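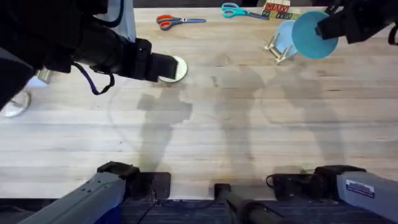 Start with the drawer you hate opening, Rhonda McIntyre told the room, and keep going until you like it again. She got a laugh, then a lot of nodding, because everyone who had come to the Gelberg that evening had a drawer like that, and most of them had brought its contents along in a shopping bag.

The Gelberg is a former shoe store with long tables and good light, and for 4 hours each month it belongs to people who want to sort out their small stuff. I love it there. You tip your bag out, you spread everything flat, and all at once you can see what you own! Scissors come out of nearly every bag. People buy a pair for the kitchen, a pair for wrapping paper, a pair for the sewing basket, and then the pairs wander and meet up again in the same drawer.

McIntyre has a soft spot for scissors, and she won't let anyone toss a pair until it has been tried on a scrap of cotton. She likes bright handles -- orange, red, anything that shows up against a tabletop -- and she thinks a household does fine with two pairs, provided each one has a home. Paper in one room, cloth in another. Isabelle Kennedy, across from me, had tied yarn on hers to tell them apart and was very pleased with the system.

Small dishes and lids are the other big crop. Lids without boxes, saucers without cups, a dish that used to hold soap. I had brought a whole stack of these, and I was ready to be stern with myself, until Lucie Thibodeau leaned over and claimed two of them for buttons and pins. She was right, of course. A shallow dish with a rim is about the best thing you can put next to a sewing machine, and I went home with the rest of mine lined up along a shelf instead of in a box under the sink.

The sessions began in July with a handful of neighbors. Now there are 80 names on the mailing list, and Trevor Catterall has started a swap shelf by the door, where a loose lid may wait weeks for its box to turn up. Precious Navarro found the glass top to her grandmother's butter dish there. She carried it around to every table so we could all admire it, and then she sat back down and went on untangling a ball of string as big as a grapefruit.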